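Home & Kitchen | Local Business

Rail shelves promise a clear counter. Bornden shoppers may want to measure first

A storage system that claims to give small kitchens back their counter space went on sale in Bornden in August, and the pitch is a familiar one. Hang a rail on the back wall, hook a basket on it, move the dry goods up off the work surface and enjoy the room you gain. Uvero, the housewares shop on the lower end of the main street, is selling the starter set for $58 and the full wall kit for $113.

The kits come from a small outfit called Skimo, and the leaflet in the shop says the full version "frees up your whole counter." That is a big claim for a metal bar and a few baskets. Uvero's manager, Jade Boychuk, stands by it.

"People keep things on the counter out of habit," Boychuk said. "Once there's a shelf at eye level, they use the shelf."

Maybe so. But a rail shelf is only as useful as what goes on it, and in many kitchens that ends up being snacks. The things people reach for while they cook tend to stay down where they were.

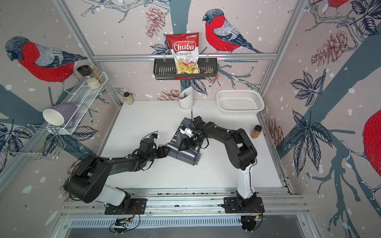

3 min read

A black wire basket on an aluminum rail holds a bag of Chuba cassava chips, with a small packet hanging off the right end. Jars of grains have made it onto a white wire shelf at the side. The utensil holder, a white plastic basket, a spice jar and a small jar with a gold lid are all still on the table, pushed toward the back. The middle is open apart from a plaid dish towel, so there is room to work, but it would be a stretch to say the whole surface has been freed.

Herman Wuisan, who fits kitchens in Bornden and has put up plenty of rails, was not impressed by the leaflet either. He said the wall matters more than the hardware, and that buyers seldom ask about it.

"If you've got plain drywall and no stud where you want the bracket, I wouldn't load it with full jars," Wuisan said. "A bag of chips, fine. Rice and flour get heavy fast."

The printed instructions do cover this, on the last page, in small type. They tell buyers to use anchors suited to the wall and to keep the heaviest items close to the brackets. Anchors are not in the box. Boychuk said the shop sells them separately and that staff will help customers pick the right ones.

Then there is the cleaning. Open wire lets crumbs through and collects cooking grease, and anything hung near a stove will need a regular wipe. The leaflet calls the baskets "easy care" and leaves it there.

Mali Wynne, who rents a one-bedroom over the old bakery, bought the starter set and likes it well enough. She has her tea and crackers up on the wall now. Her counter, she said, looked better for a couple of weeks.

"Then I bought a bigger toaster," she said.

Her landlord agreed to the drilling on the condition that she fill the holes when she leaves. Other renters may not get the same answer, and the kit has no version that goes up without screws. Boychuk said customers have asked for one and that she has passed the request along. She had no date for when it might arrive.

Shoppers who only want their snacks off the counter could get most of the way there with a cheaper over-door rack, which Uvero also stocks. The shop will take back unopened kits with a receipt. Once the rail has been drilled into a wall, the sale is final.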